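Questions we keep getting about the repair shelf and the parts swap at Harance. Short answers. Ask for Styliani Bakalis if yours isn't on the page.

## Dropping stuff off

**When can I bring a computer in?**
Mornings, from 9:30. Not during lunch. Side door on the Michailidis street end, ring twice.

**Do I need to book?**
For a desktop, no. For a laptop, yes — they take longer and the bench fills up.

**What do I bring with it?**
Power cord. Your login if you want us to test anything past the start screen. No monitor, no mouse, no keyboard, we have plenty.

**Should I wipe it first?**
If it still turns on, back up whatever you care about. We don't do data recovery. If you're donating, say so on the form and we wipe the drive ourselves.

**How old is too old?**
Depends. Anything up to 14 years we'll at least look at. Older than that, parts only, unless it's something odd and Styliani likes it.

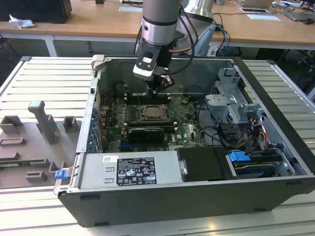

**How long will it take?**
Most desktops, a week. If we have to order a part, add the shipping. We text you once when it's done and once more if you forget. After February anything unclaimed from last year goes to parts. Please don't make us do that, it's a pain for everyone.

**Can I wait while you look at it?**
You can, there are 2 chairs. Coffee is across the street and better than ours.

## Money

**What does it cost?**
Looking is free. Repair is whatever the part costs plus a flat bench fee, posted by the door. Members skip the bench fee.

**Is there a limit?**
If the total would go over $97 we call first. No answer, no repair. So pick up the phone!

**Do you take cards?**
Yes. Checks too, made out to Harance, not to a person.

**Can I get money back on a repair that didn't hold?**
Bring it back inside a month, we redo the work free. Parts money is only refunded if the seller refunds us. Usually they do.

## The parts swap

**What is it?**
Bins along the back wall. Memory, drives, fans, cables, power supplies, some processors. Leave one thing, take one thing. Or put a few dollars in the jar.

**Is the stuff tested?**
Green sticker means tested. No sticker means nobody got to it. Yellow means it works but there's somthing to know, read the tag.

**Will a processor from the bin fit my board?**
Look up your board's socket before you come. We can help check but not for six people at once. Match the socket, then check the maker's support list — same socket doesn't always mean it will boot. Might need a BIOS update too.

**How do I carry one home?**
In a tray, they're in the drawer under the bins. Hold it by the edges. If it has pins, keep fingers off the pins. Not loose in a coat pocket, please.

**Do I need thermal paste?**
Yes, new paste each time the cooler comes off. Little packets at the desk, a dollar. Clean the old stuff off first with rubbing alcohol and a lint free cloth.

**Can I list a whole computer?**
On the Estier board, yes. Write the model, the memory, what's wrong with it. "Works fine" is not a description.

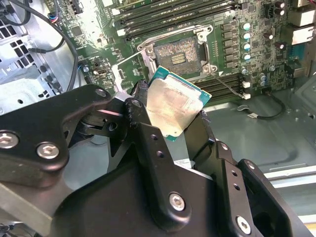
## Stuff we don't take

**Tube TVs?**
No. County drop-off takes them.

**Printers?**
No. Sorry. We had a wall of them.

**Swollen batteries?**
Do NOT bring these inside. Don't charge it, don't poke it. Call the county hazardous waste line and they'll tell you where to take it.

**Phones and tablets?**
Bruvance does those, two doors down. Tell them you came from us, doesn't get you a discount but they like to know.

**Office clear-outs?**
Email first with a list. Last one was 400 keyboards and we are still tripping over teh boxes. Ten machines or fewer is fine most months, more than that and we need a date and somebody to help unload.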